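## 4 Planung und Zustandsschätzung bei wechselnder Objektanordnung

### 4.1 Szenenrepräsentation

Der Planer Tredalari arbeitet auf einem relationalen Szenengraphen, dessen Knoten Objektinstanzen und dessen Kanten die Relationen *in*, *auf*, *neben* und *verdeckt durch* kodieren. Behälter und Ablageflächen werden als eigene Knotentypen geführt, da sie als Ziel einer Ablageaktion zulässig sind. Abbildung 3 zeigt zwei Anordnungen derselben Aufgabenfamilie, aufgenommen mit der Kopfkamera.

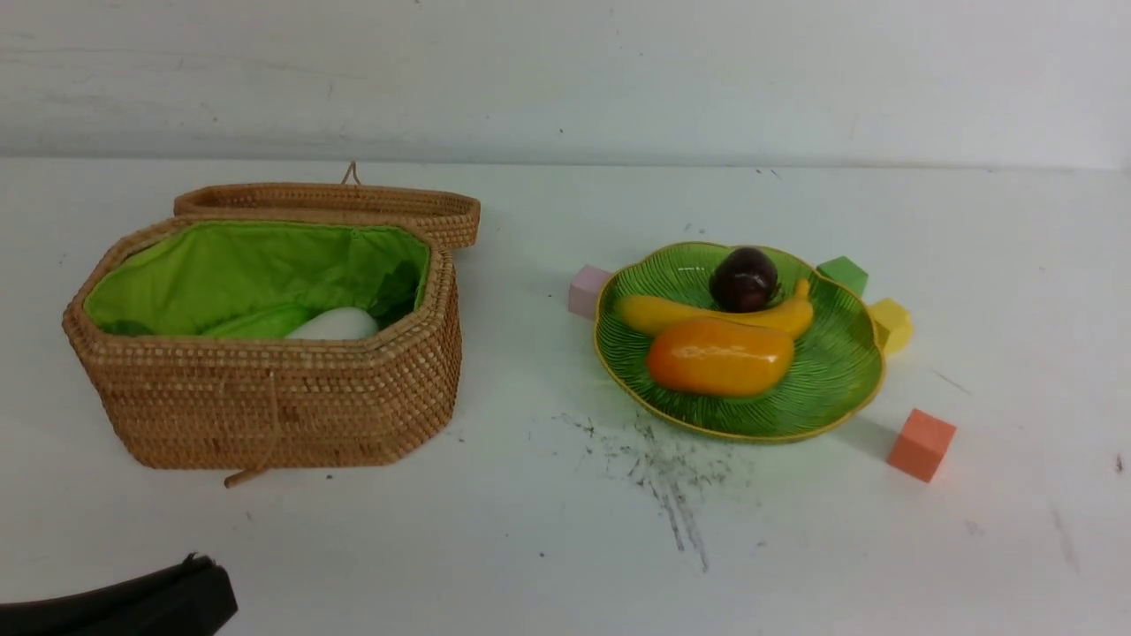

*Letzte Änderung dieser Seite: April, G. Carré*

In Anordnung (a) liegen Pflaume, Banane und eine gelb-orange Frucht auf dem grünen Glasteller. Der Graph enthält drei *auf*-Kanten zum Teller sowie eine *verdeckt durch*-Kante von der Banane zur vorderen Frucht. Die vier Würfel am Tellerrand und rechts davor sind für die Aufgabe irrelevant, gehen aber als Hindernisse in die Kollisionsprüfung ein. Schwieriger ist der Korb: Vom weißen Objekt im grünen Futter ragt nur die obere Rundung über den Rand. Die Klassenzuordnung bleibt daher offen, und der Knoten wird mit dem Label *unbekannt* und einer *in*-Kante zum Korb angelegt.

### 4.2 Segmentierung transparenter Flächen

Der durchscheinende Teller liefert im Tiefenbild lückenhafte Werte. Das Segmentierungsmodul Jetis ersetzt die fehlenden Punkte durch eine Ebene, die an den Tellerrand angepasst wird. Trainiert wurde auf 2187 annotierten Einzelbildern aus dem Labor Fostilham; 622 weitere dienten der Validierung. Die Tiefenwerte innerhalb der Tellermaske werden anschließend verworfen — auch dort, wo der Sensor plausible Messungen meldet.

### 4.3 Verdeckung durch den eigenen Arm

Arm, Greifer und Kabel werden vor der Assoziation aus dem Bild entfernt. Für die starren Glieder genügt das Rendern der Kinematik in die Kameraansicht. Das Kabel ist darin nicht modelliert und erfordert eine separate, bildbasierte Maske. Verbleibende Kabelpixel führten in frühen Versionen dazu, dass ein Gemüse in zwei Instanzen zerfiel.

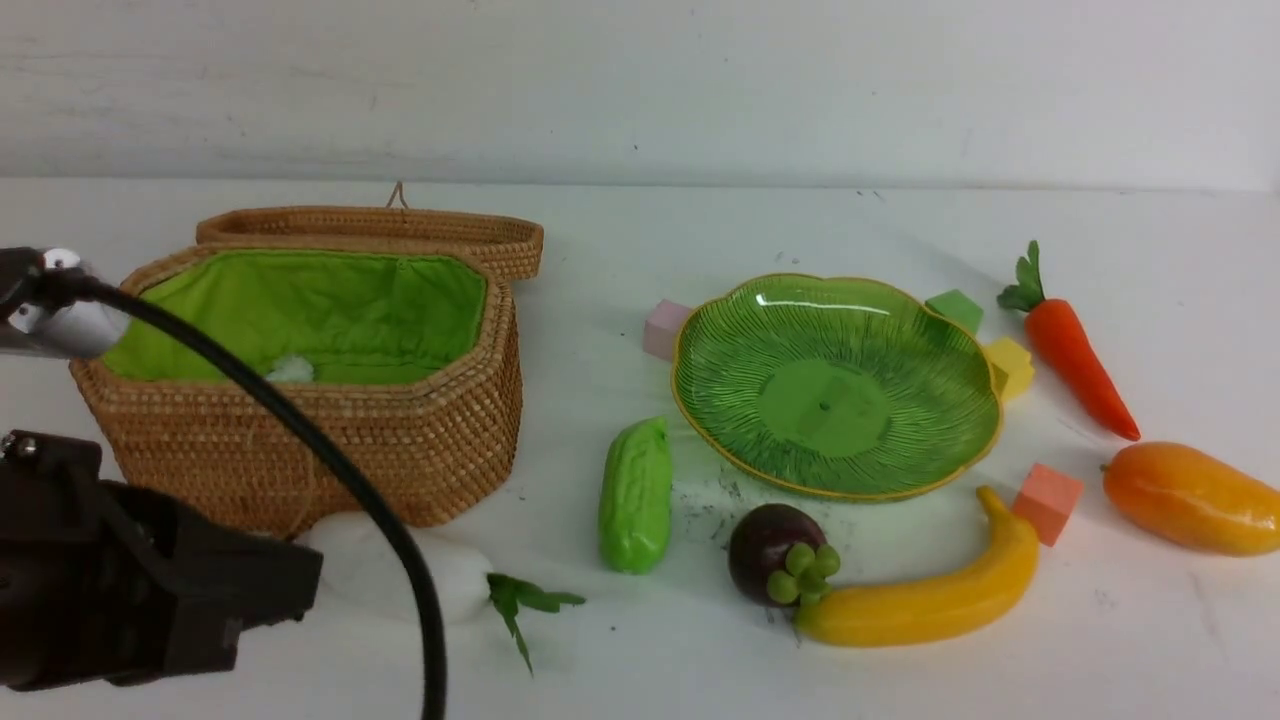 Die Fusion zusammengehöriger Fragmente erfolgt über Farbhistogramm und Konturfortsetzung. Zwei Fragmente werden vereinigt, wenn ihre verlängerten Konturen unter der Armmaske zusammentreffen und kein drittes Objekt dazwischenliegt. Blattgrün und Wurzelkörper bilden eine Instanz mit zwei Farbclustern, sodass das Histogramm allein als Kriterium nicht ausreicht.

Der Graph wird mit 10 Hz aktualisiert. Eine Kante gilt erst als gelöscht, wenn sie in 40 aufeinanderfolgenden Aktualisierungen nicht bestätigt wurde; verdeckte Knoten sind davon ausgenommen. Die Ausführungsschicht Gaillard fordert vor jedem Griff einen Schnappschuss des Graphen an und bricht ab, falls sich die Relationen des Zielobjekts seit der Planung geändert haben.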